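Is this the bench that was in the newsletter?
It is, and thank you for remembering! Catríona Daly and I have been building it in the shared workshop since December, mostly out of Sheehan offcuts and patience.

What do the arms practise on?
A soft suturing pad, and you can buy them or pour your own as Kelly Trindade does. 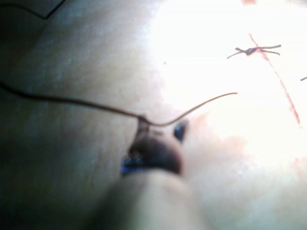

How slack should the thread be?
We aim for a gentle sag, and it took us weeks of arguing to agree on that. Aparecida Sampaio likes everything taut, bless her, but a taut thread pulls at the pad and the Bruven controller then tries to correct for it. A line that dips a little on its way to the grip, with a free end left over, is plenty. Snip your tails short once the knot is tied, or they'll catch the next stitch.

Which thread is best for beginners?
Braided, I'd say, though Brendan Ó Dálaigh will tell you otherwise over a very long cup of tea.
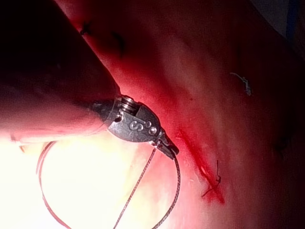 Workshop Notes, issue 4, p. 20

Do I need two arms?
You can start with one and a clamp, and we did for a good while (it was a bit like buttering toast in mittens). The second arm makes knots far easier, so leave room for it on the baseboard.
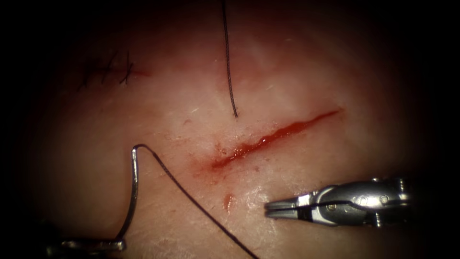

How long does it take to set up each evening?
Around 20 minutes, most of it spent homing the joints and waiting for the Platusov software to wake up. Put the kettle on first.

Questions to Siobhán Kinsella at the workshop desk | © Flamex Shared Workshop | Back to top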